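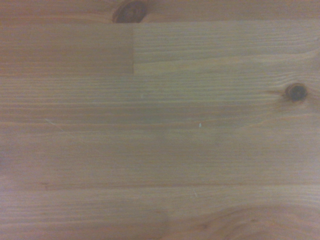
The bench top as the wrist camera sees it: glued softwood strips, two dark knots and a couple of faint scratches.

The arm that learned to trust a knot

My grandmother kept a tea towel with a scorch mark on it for 40 years, and she could find the middle of it in the dark by reaching for the burnt bit. I have thought of that towel a good deal since April, when the arm in our workshop at Landmont pushed its closed fingers down into the bench and stayed there, humming away, until Muthoni Lema got to the stop button.

We mend and repack small hand tools, and the arm (we call it Minja, after the software it came with) picks them up and puts them in trays. It looks through a little camera at its wrist, and before every shift it is meant to look for a printed marker stuck to the bench. On the Monday in question the marker had been peeled off for cleaning and not put back. Minja looked anyway, found a dark round thing with a ring round it, and decided that would do. The thing was a knot in the wood.

From there it did everything properly, which I find the hardest part to explain to visitors. It worked out where the trays were, where the tools were, how high the bench stood, and all of it was wrong by the same amount. It went down 12 millimetres too far. There was no bang. Muthoni only noticed the note of the motors, as you might notice a fridge that has started to labour, and her hand had been on that bench, sorting screwdrivers, a minute earlier.

I was cross with the arm for a day or so, and then cross with us. Ye-rin Shim, who is far more patient than I am, sat down with the log and found that the finder had given its match a score of 76 out of a hundred, and that the pass mark was set at 70. We had chosen that ourselves in the winter, when the light was poor and the thing kept refusing to start. Each refusal cost us a few minutes and a bit of grumbling. So we lowered the bar, it stopped refusing, and we all said how much better it was running.

I do understand the people who say the answer is a plain bench. Nassoro Mabula wants to paint ours matt grey and be done with it, and he may yet get his way. But I love that pine, if pine is what it is, with its long wandering grain, and I can't help feeling that a machine which is only safe over grey paint is not one I want near Muthoni's hands. Next year it will be a coffee ring, or a washer.

What I should like, and what I would urge on any small workshop with an arm of its own, is a good deal more tolerance for a machine that says it doesn't know. Ours now asks for 3 separate markers and won't move unless they agree with one another. It also stops if it feels the bench sooner than it expected to, a setting that had been there all along, switched off. Mornings are slower. Mwajuma Massawe has taken to putting the kettle on while it makes up its mind, and we have had some very nice conversations over that kettle.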